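Sudia Matchday Bracelet - Jilurbridge Colours

I started making these for our own supporters' coach, and after the third away trip I had people I'd never met asking where they could get one. So now they've got a page of their own! It's a red cord bracelet for football people, made for wearing on the terraces, at the pub or (my usual) in front of the telly with the sound turned up far too loud.

The cord is tied by me, Emerson Guimarães, at the kitchen table, mostly while I'm listening to the phone-in after the final whistle. If we've lost, I tend to pull the knots a bit tighter. You've been warned.
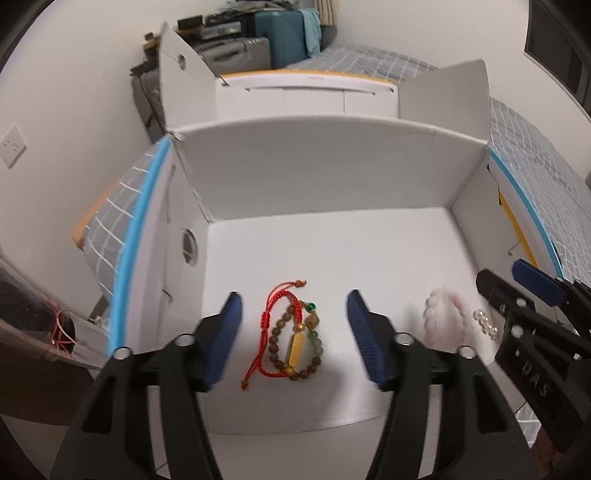

Jilurbridge have played in red for as long as I've been going, and I wanted something you could wear to work on the morning after a match without turning up in a full replica shirt. My mate Yap wore his all through the play-off run and says he's never taking it off, and he's a Bernulia fan by birth, so make of that what you will. The red cord is braided and closes with a sliding knot, and there's a little gold bar with rounded ends on the one side that I like to keep facing up. Plenty of people wear it next to a string of brown beads with a green one in it, and I think the two look lovely together - the beads are sold on their own page though, so please don't order this one expecting the pair.

Sizing: one adult size. Pull the ends to tighten it, ease the knot back to loosen it. If you've got goalkeeper's wrists, drop me a line before ordering and I'll cut you a longer cord at no extra cost.

Care: take it off for five-a-side, please. Shin pads and gloves are murder on braided cord, and the ref will only make you tape it up anyway. A quick rinse in cool water is fine.

Postage: orders go out within 3 working days, or 8 in July when I'm doing the pre-season tour and the parcels have to wait for me. Returns are fine if it hasn't been worn. I made 136 last season and had 2 come back, both because somebody's other half had already bought them one!

Back in stock Mar 3, 2025. Limit of two per order until I've got more cord in.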